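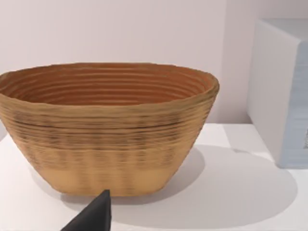 Start with the proofing stage, the part most people in the room will have rushed at least once. Dough needs support while it rises, or it spreads flat. A basket with ribbed, coiled sides like this one, wide at the rim and narrower at the base, holds the loaf up and leaves rings in the flour. Ask who owns one. Ask who has had dough stick to it. Wait for hands.

Next: flour for dusting. Rice flour mixed half and half with white. Plain white flour soaks in and glues the loaf down. Pass the two jars along the front row.

Temperature. My kitchen in December is cold enough that an overnight rise on the counter works fine. In summer the same dough goes in the fridge by 9 p.m. Tell the Bristance story here, the class where the heating was stuck on and we baked at lunch instead of at four. Keep it short.

Numbers for the handout: 600 grams of flour makes one large loaf. Scale down for a small basket. Skip the hydration math unless someone asks.

The poke test. Press a floured finger in. Springs right back, give it longer. Comes back slowly, bake it. Stays down, bake it now and expect a flatter loaf. Do this on the demo dough, then let people come up in pairs.

Cleaning. Siobhán Ní Mhurchú will want to talk about washing baskets, so leave her five minutes. My view: no soap, stiff brush, dry it fully before it goes back in the cupboard. She rinses hers.

Break. Coffee is in the hall. After the break, scoring and steam. Turn the oven on before people leave the room.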